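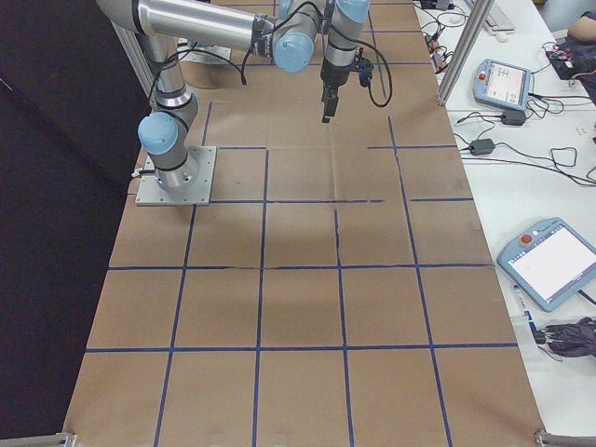

1/ Okay, the Kuder starter package. Two arms, two grippers, two pendants, and a subscription called Urix that's supposed to let you "teach by showing." I've been asked by three different people if it's worth the money. My answer so far is a long maybe.

2/ The pitch: show it a task 50 times, go get lunch, come back to a robot that can do it. I've heard that pitch from other companies. Lunch always ends up being a week.

3/ Things the brochure skips: you supply the table. And the tape grid. And the patience. Kuder sells a printed mat for people who don't want to lay their own tape, and I can't see what it does that a roll of painter's tape doesn't.

4/ The demo task everyone gets pitched is eggs. Fine, eggs are a decent test. Too much squeeze and you have breakfast, too little and you have a mess. But ask what kind of carton they used. Clear plastic is hard on cameras and most sales videos use gray pulp.
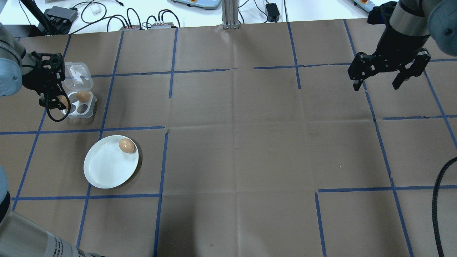
Left gripper down at the clear carton, one egg out on the plate.

5/ Look at the arm on the right, by the way. Open gripper, holding nothing. You pay for both arms in the package, and a job like this one barely needs the second. I asked if I could buy a single. "Not at this time."

6/ Numbers from the Urix dashboard, which I don't fully trust – 412 attempts logged, 24 flagged as "needs review." It won't tell me what got them flagged. A dropped egg and a slow one get the same yellow dot.

7/ Support is run through a reseller, Bukhari. They were polite. They took 4 days to answer a question about gripper force, and the answer was a link to the page I'd quoted in my question.

8/ Compare with Fostaso: uglier software, no subscription, and you can read every setting. If you already know your way around a pendant I'd start there. If you don't, Kuder is easier on day one, and I'll give them that.

9/ Trial runs out Sunday. I'm not renewing until they explain the yellow dots – will post here if they do.

Replies open, DMs closed | © All posts belong to their author | Back to top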